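Folding shorts by remote control: the waistband slips when I lift it

Posted May 26, 2019 by Sirkka Rissanen

Hello everybody. I am teaching an arm to fold clothes by teleoperation, and I have recorded 59 demonstrations of folding one pair of shorts. My problem is the first lift. I close the two fingers on the top edge of the waistband and raise it a little, and in 8 of the recordings the fabric slides out before I reach the fold. T-shirts did not give me this trouble in April.
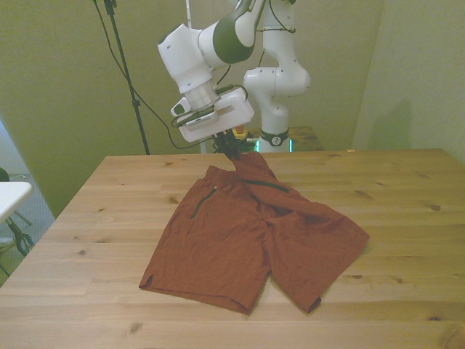

I drive the arm with a small hand controller and I look at the table directly, not at a screen. When the fabric slips I open the fingers, go back and try again in the same recording. Should I keep these recordings or delete them? And is there a better place to take hold of the shorts?

Dratley

The waistband is thick, so two fingers often catch only the outer layer. Go lower before you close. I let the finger tips touch the table very lightly, then close slowly, wait a moment and lift. If your arm has a force limit, set it low first – I bent one finger by pushing into the table.

Also try to pinch at a side seam. Zippers and metal parts are bad places to hold, they turn in the fingers.

About the recordings: keep the ones where you slip once and recover well. The robot should see how to recover. Delete those where you hesitate for a long time, as it will learn to hesitate too. I had 51 good ones for trousers and that was enough for a first test, but always with the same starting position. When I threw them on the table in a random way I needed 462.

Clisstead

Just use a bigger gripper.

Jääskeläinen

I agree with Dratley about going lower, but I would not delete anything yet. Mark the slips in a separate file and train two times, with and without them. Please also check your delay. If the arm follows your hand late, you start to lift before the fingers are fully closed, and it looks exactly like slipping. Mine was like this until I changed the cable.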